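Print this page | E-mail this section
3 comments | 4 shares

JURKORA ARTIFICIAL FLOWERS
User Guide for Display and Event Staff

Section 4. Setting Up the Table and Preparing Stems

4.1 Purpose of this section

This section covers the preparation of artificial roses and hydrangeas from the time they leave the storage carton until they are ready to be placed in a container. It applies to all single stems in the Furka and Idus ranges. Garlands, wreaths, and hanging pieces are covered in Section 6.

Staff who are preparing stems for the first time should read the whole section before opening a carton. Staff who have completed the October training may begin at 4.4.

4.2 Choosing and preparing the work surface

Stems should be prepared on a flat, plain surface at a comfortable standing height. White or light gray is preferred. Loose threads, bent wires, and small breaks in a leaf are much easier to find against a light background, and the true color of a petal can be judged without interference from a patterned cloth.

1. Clear the table of papers, drinks, and office supplies.
2. Wipe the surface with a damp cloth and dry it completely. Artificial petals made of fabric will pick up any moisture that remains.
3. Move chairs back so that staff can walk along the full length of the working side.
4. Check the table from both ends for glare. If there is glare, lower the blinds or turn off the nearest ceiling light.
5. Place a shallow tray at one end of the table for small parts, removed ties, and leaves that have come off their stems.
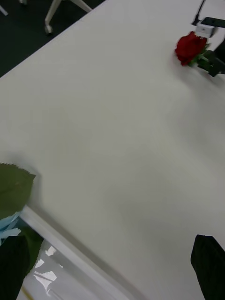 Each stem should be handled separately. Take hold of it below the flower head, at a point where the stem is firm, and support the leaves with the free hand if they are heavy. Do not lift a stem by its petals or by the tip of a leaf. On roses, the head is fitted to the top of the stem and may loosen if it is pulled or twisted.

CAUTION: Many stems contain a wire core. Cut ends may be sharp. Wear light work gloves when trimming, and keep cut pieces off the floor.

NOTE: Where two tables are used together, push them fully against each other and make sure that the tops are level. A stem that rolls into a gap can lose its leaves when it is pulled free. Lock the wheels of any table that has them.

4.3 Unpacking

Cartons are labeled on the short side with the range name, the color, and the packing date. Open cartons from the top only. Do not run a knife along the full length of the tape, as the upper layer of flower heads may be touching the lid.

1. Cut the tape at both ends of the carton and lift the flaps by hand.
2. Remove the top sheet of tissue and set it aside for repacking.
3. Lift out one layer of stems at a time. Keep each layer together on the table until it has been checked against the packing list.
4. Separate the stems by type. Roses and hydrangeas should lie in separate groups, with all heads facing the same way.
5. Record any missing or damaged pieces on Form 497 before shaping begins. Damage reported after shaping will be treated as handling damage.

A full carton of single roses holds 100 stems. A full carton of hydrangeas holds 40, owing to the size of the heads. If a carton has been opened before, the number remaining should be written on the label in pencil. Please correct the figure each time stems are taken out.

Stems that have been stored for a long period may have a slight odor from the carton. Leave them uncovered in a ventilated room overnight. Scented sprays are not to be used on any Jurkora product, including those sold as safe for fabric.

4.4 Inspecting the stems

Inspection should take place before any shaping is done. Begin with the flower head and work downward to the cut end.

1. Look at the head from the front and from the side. Petals should be complete and properly seated.
2. Turn the stem and look at the underside of the head. Confirm that the supporting parts are attached and that none has slipped out of place.
3. Run two fingers lightly down the stem. Note any kink, split, or loose wrapping.
4. Check each leaf where it joins the stem. A leaf that swings freely needs to be reseated.
5. Place stems that pass on the right side of the table and stems that need attention on the left.

Light fraying at the edge of a fabric petal is acceptable on the lower and outer parts of the head, where it will not be seen in a finished arrangement. Trim single threads with small scissors. Do not pull them, as this may open the weave.
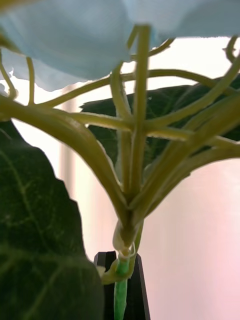
Hydrangeas require more time than roses at this stage. The head is carried on a number of thin branches, and its shape depends on how evenly those branches are spread. A head that looks flat or one-sided from the front can usually be corrected from below without touching the petals at all.

To correct a flattened hydrangea head:

1. Hold the main stem upright in one hand, just below the point where the branches come together.
2. With the other hand, ease the outer branches away from the main stem, a little at a time. Turn the stem after each adjustment.
3. Where branches have crossed, free the upper one first. Do not force two branches past each other.
4. Once the branches are evenly spaced, look at the head from the front and fill any remaining gap by moving the nearest branch.
5. Lay the stem down on its side with the leaves underneath. Do not stand it on its head.

CAUTION: The branches are molded and will turn white at the bend if they are folded sharply. This mark cannot be removed. If a branch resists, leave it and report the stem to the display supervisor.

4.5 Shaping leaves

Leaves are packed flat and should be given a natural curve before use. Hold the leaf by its base and draw it gently between thumb and finger toward the tip. A slight downward curve is suitable for most arrangements. Leaves with toothed edges should be handled along the center vein, as the teeth catch easily on gloves and sleeves.

Creased leaves may be relaxed with a hand steamer. The steamer should be held at a distance, kept moving, and used for no more than up to four seconds on any one leaf. Petals should not be steamed. If a petal is badly creased, the stem should be returned to the carton and marked for replacement.

A leaf that has come off may be pushed back onto its peg if the peg is intact. If the peg is broken, put the leaf in the tray with the small parts. Hot glue may be used only by staff who have been approved for repairs.

4.6 Arranging stems for selection

When shaping is complete, the stems should be laid out so that the person making the arrangement can see the colors together. Place the larger heads toward one side of the table and the smaller heads toward the other. Leave open space in the middle, where stems can be compared and combined. 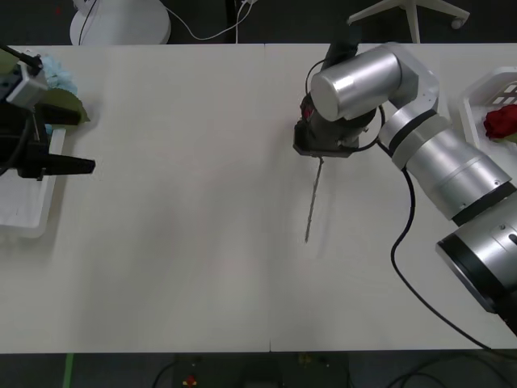
Red and pale blue stems should be compared under the same type of lighting that will be used at the event. Pale blue in particular may look gray under warm lamps. Where the event lighting is not known, take one stem of each color to the venue during the site visit and record the result on the order sheet.

For mixed arrangements in the Furka range, set the hydrangeas first and add the roses afterward. The larger heads will hold the smaller stems in position. Leaves should be moved out of the way before a rose is inserted and returned to their place once it is seated. Stems in the Idus range are shorter and may need to be raised on a foam block.

NOTE: Do not cut any stem to length until the container has been confirmed in writing. Cut stems cannot be returned to stock.

4.7 Clearing the table

1. Return unused stems to their original cartons, with tissue between the layers.
2. Correct the number on the carton label.
3. Empty the tray. Usable leaves go into the parts envelope; wire ends and cut pieces go into the metal waste can.
4. Wipe the table and return the chairs.
5. Sign and file Form 497 with the order sheet, even when no damage has been recorded.

Questions about this section should be sent to Snædís Hafstein, Display Standards, Hjaltadóttir Building, second floor. Replacement forms are available at the same office.

Section revised May 29, 2026. Continue to Section 5, Containers and Foam.

Print this page | E-mail this section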